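Do I kill the narrator in chapter 2 or wait?

So I'm writing this story on here, first person, it's called Plavo, and the guy telling it is named Do (yes just Do, long story). He dies. I've known he dies since I started. I just can't decide when!!

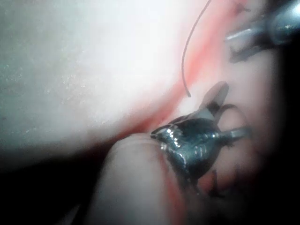 Zoia Nechyporuk: Wait. Chapter 2 is too soon, I barely know him yet and you want me to cry over him?

tririk80: Disagree with Zoia. Kill him early and let him keep talking. I'd read 51 chapters of a dead guy complaining about his own funeral.

Zoia Nechyporuk: You'd read 51 chapters of anything. The ghost narrator thing has been done to death (sorry) and it kills the tension, what's he got to be scared of after that?

tririk80: Being forgotten? His brother getting away with it? I had a dead narrator in my April story and people liked it fine.

Troels Ravn: I'm in the middle on this one. My problem with the draft is the brother. He shows up, yells about the boat, then he's gone for 10 pages. If Do dies in chapter 2 the brother has to carry it and right now I couldn't tell you one thing he wants.

protar: ok so I'm the OP and ouch, but fair. The brother wants the boat. I thought that was clear?

Troels Ravn: He says he wants it. Why though, he gets seasick on page one.

protar: ...I forgot I wrote that. Okay, moving the death to chapter 6 and fixing the brother first. Tririk I'm keeping your funeral idea for the end, if that's cool.

tririk80: Take it. Still think you're wrong about chapter 6.

Comments

moth_hour: Read the first part last night, please don't change the opening line, I love it

Zoia Nechyporuk: Is the new chapter up yet? The link goes to the old one for me.

protar: Reposting tonight, sorry! I saved over the wrong file.

Contact the mods | Copyright August 2019, stories belong to their writers | Back to top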